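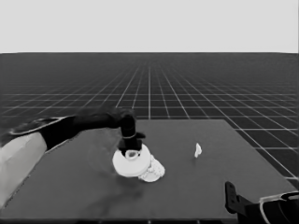 Always run it in sim before you touch the real cell – the Sedora people said so twice before we'd even got our visitor badges on. Fair enough.

Notes from Saturday at Gistham, written on the bus. Two-arm cell, gray table, black grippers. Job on the sim that morning was the white lid, gripper straight down on the middle of it.

How they look after it:

- fingers wiped every 800 cycles, counter read 2,176 when we came by
- wrist bolts checked each shift, torque sheet taped to the guard
- 3 spare finger sets in the drawer, one allready worn
- re-zero after any bump, then sim again, then slow speed

Left arm had a cable swapped in April, Wróbel part no. 205. Took them a whole morning, mostly gettng the cover off.

Missed the Nendden stand. Next time.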